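The Grovham water flosser is a countertop model with a 2000 ml tank, which is larger than it needs to be. One fill covers two people with some left over. The base takes up more shelf space than the Arkham unit it replaced in our bathroom.

Pressure is set by a dial with no click stops. The low end is gentle enough for sore gums. The top third of the range is too strong for daily use, and I left it alone after the first week. The pump shuts off at two minutes and prompts a move to the next quarter of the mouth every 30 seconds.

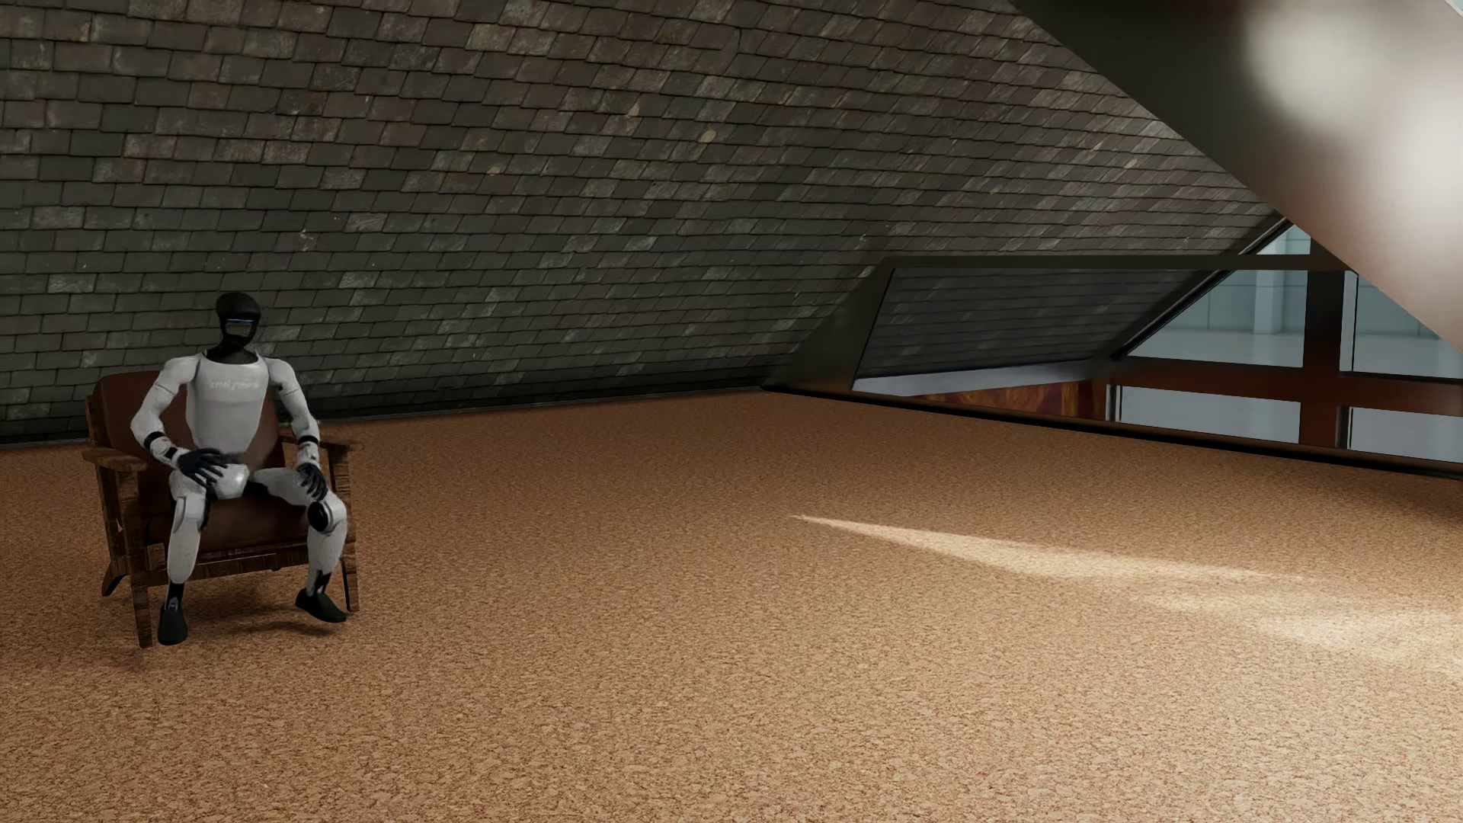
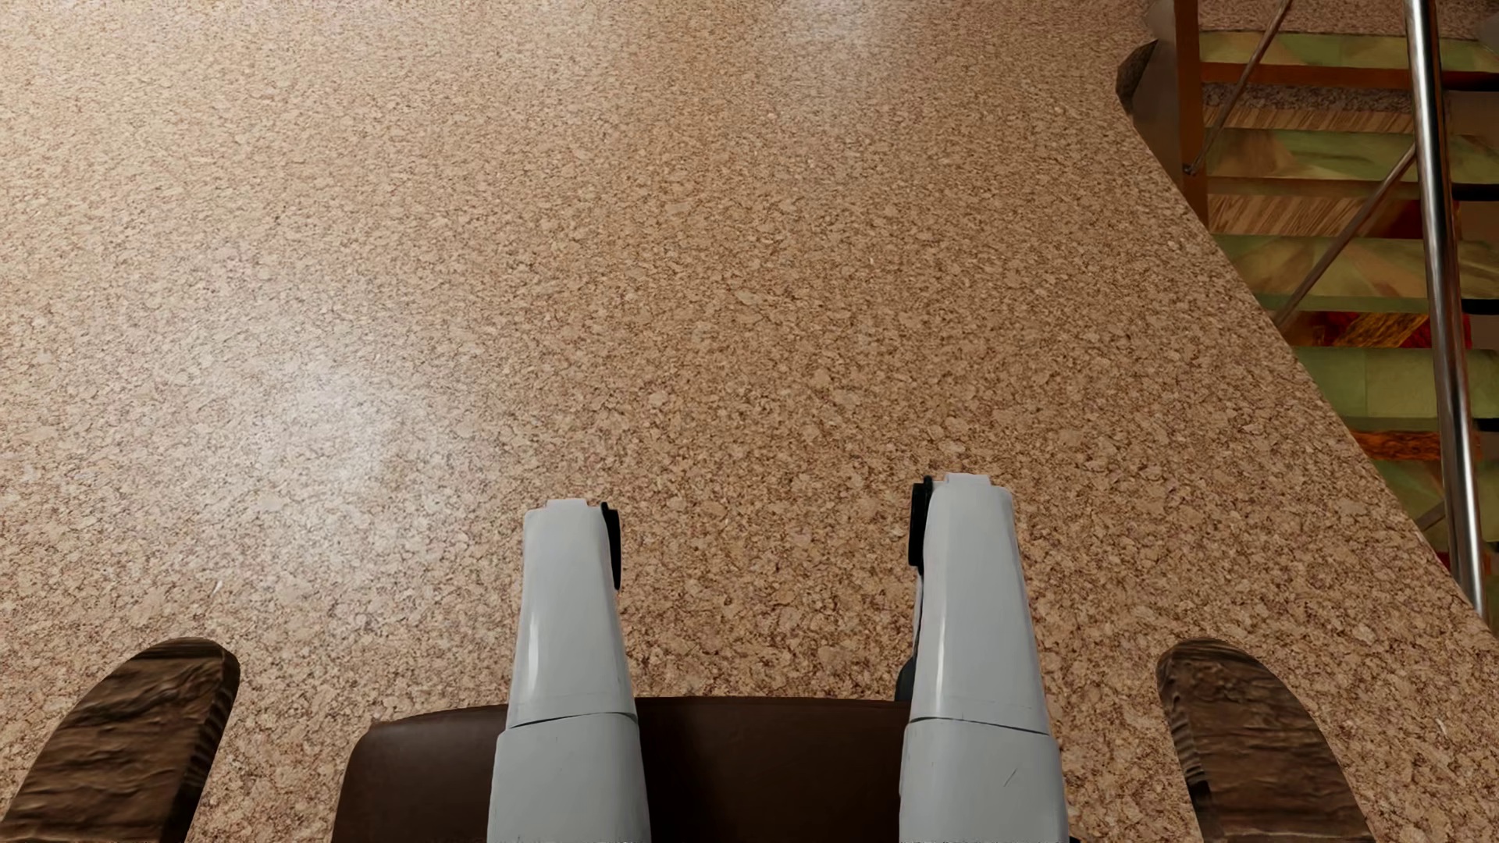 Posted by the Hallside Dental Gear desk - 13/07/2025

Noise is the weak point. The pump has a low hum that carries through a closed door, and a folded towel under the base helps only a little. The hose is long enough, but it kinks near the handle if stored wound to the left.

Tips swap with a button on the collar. Two are supplied, a plain jet and a soft one for the gum line. The soft tip frays early - mine needed replacing after 18 uses. Aguirre tips fit the same collar and have held up better.

The tank lifts out for cleaning, though the valve underneath collects scale in hard water areas. A vinegar rinse clears it. The flosser does not replace brushing, and the manual says so on its first page.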